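# Satix wrist tracking kit

The Satix kit records hand movement from both arms while a person gets on with an ordinary job. Homico supplies it as a rental set or for outright purchase, to teams that need demonstrations of manual tasks for training robot arms. The wearer's hands stay free and bare, so cable, cloth and small packaged goods are handled as they normally would be.
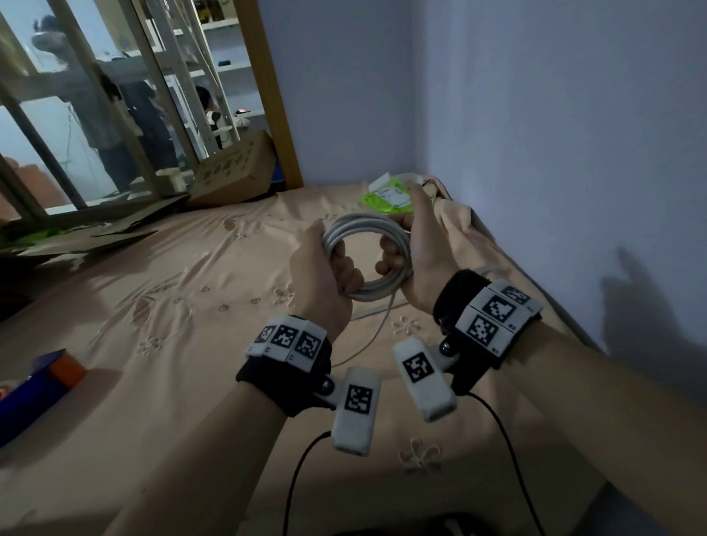
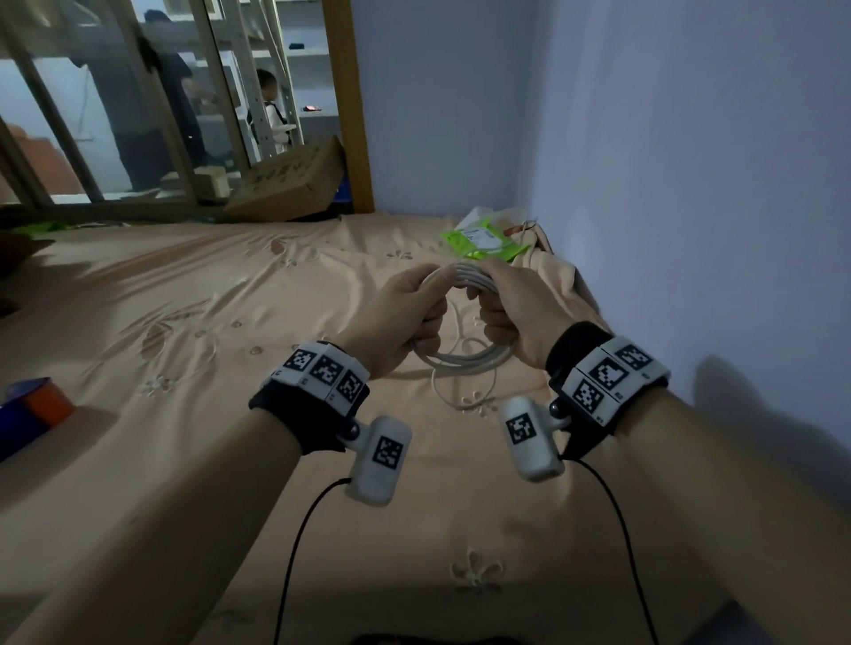 *Satix worn on both wrists, coiled cable in hand.*

## What is worn

Each wrist has a black strap carrying a light-coloured tracker block. The block has three square markers set at different angles, so that when the arm rolls there is usually one that the head camera can read. A round joint connects the strap assembly to a white module, which has a square marker of its own and a thin black cable running back towards the wearer.

The joint can be set by hand before a session and holds its position. Set it so the module clears the heel of the hand with the wrist bent fully back. People with short forearms may need to move the strap up a little.

## Supplied in the case

- 2 wrist straps with tracker blocks, left and right
- 2 modules with cables
- head camera mount with an adjustable band
- belt pack, charger and spare strap pads
- calibration card
- printed quick guide

The head camera is sold separately. Homico can supply one already fitted to the mount, or send the dimensions if you want to use your own.

## Suitable tasks

Two-handed work within reach of the body gives the best results: coiling and tying cable, folding, sorting, packing, opening bags and boxes. Cable is a fair test, as the loops shift in the grip and both hands have to keep adjusting.

It is less suited to work above head height or behind the back, where the markers leave the camera's view. The software marks those stretches in the recording - it doesn't fill them in. Strong sun falling straight on the markers can also cause short losses. Ordinary room lighting is fine.

## Software

Recordings are opened in Datska, which comes with the kit on a single-seat licence. It lines up the head video with both wrist tracks and lets you trim, label and export. Extra seats can be added to the order.

## Specification

| Item | Value |
|---|---|
| Weight per wrist, with module | 58 g |
| Cable length, module to belt pack | 33 in |
| Recording rate | 30 frames per second |
| Strap fastening | hook and loop |
| Cleaning | damp cloth, no solvents |

## Ordering

Rental sets go out from the Kļaviņa depot. The minimum hire is one week and the next free sets are in January. Please give wrist sizes when ordering, as the small strap is a separate part. Replacement marker plates are kept in stock and should be fitted in pairs, then recalibrated with the card.

Page updated Dec 23, 2023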